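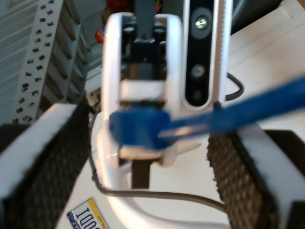
*Le câble bleu, entre deux prises.*

Chez Atinga, la journée commençait à dix heures et la première heure ne donnait rien. Il fallait que les mains se souviennent.

Je tenais les deux poignées, les yeux sur l'écran. Quand je serrais, les doigts blancs aux patins noirs serraient de l'autre côté de la cloison. La tâche s'appelait Osine dans le tableau de suivi. Prendre le connecteur, l'amener devant la prise, pousser, attendre, relâcher. On gardait les essais réussis et aussi les hésitations, à condition qu'elles finissent bien.

Mon père branchait des téléphones dans les fermes. Il cherchait la prise du bout du pouce, sans regarder, en parlant d'autre chose avec les gens. J'ai essayé de faire pareil. À distance, le pouce ne sent rien, alors j'ai appris à regarder le câble. S'il se tendait d'un coup, c'est que j'étais de travers.

En septembre, on m'a demandé de ralentir. Le robot copiait mon impatience : il arrivait trop vite et reculait d'un petit coup sec avant d'insister. Je connaissais ce geste. Je le fais avec les clés, le soir, devant ma porte.

J'ai recommencé autour de deux cents fois. Puis on a lancé le modèle seul, et j'ai posé les poignées sur la table. Les doigts sont descendus vers le connecteur. Juste avant de pousser, ils ont marqué un arrêt.

— C'est quoi, cette pause ? a demandé la technicienne.

J'ai dit que je ne savais pas. Elle l'a notée et on est passés à l'essai suivant.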